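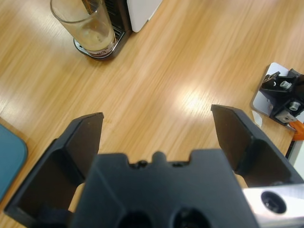

March 2018. Swatches for the Kadrić shawl, second attempt. The first attempt used the 4 mm hook and was too stiff, so I ripped all of it on Sunday evening and started again with the 5 mm. Same yarn, the gray Loter wool, one ball from the old dye lot. The oak color of the tabletop, with the fine grain running diagonally, is close to the shade I want for the border, and I wrote to Dragica Perić to ask if she still has something like this in her box. She has honey and she has sand. I asked for both.

Gauge: 20 stitches in the width of my template before blocking. After blocking I will measure again, I do not trust the first number.

Notes on the pattern as it is written now:

Row 9 is wrong. The increase must come before the picot and in my text it comes after. Marama Whitelaw found it when she tested the corner, and she was right also about the turning chain, which should be two and not three. With three there is a small hole at the edge, and it repeats all the way up.

The shell repeat is now 8 stitches plus one. I tried it with ten, but the shells lay down flat and looked tired.

Yarn needed: roughly 500 meters for the body. The border I do not know yet. I will weigh the ball before and after one full repeat and calculate from there.

Luminița Zamfir prefers the picots smaller. I made a few with two chains in place of three, at the left end of the swatch, marked with red thread. Please do not pull out the thread.

To do: correct row 9 in the chart as well as in the words. Ask Milovan if the Gustasico hooks come in half sizes, mine jumps from 5 to 6. Pin the second swatch tonight. The title is still open, I call it Zadutcombe in the files, and in May when the pattern goes to testers it must have a real one.

Print this entry | E-mail this entry

This site uses cookies to remember your settings. OK

© 2018 Stojan Berisha. Contact | Back to top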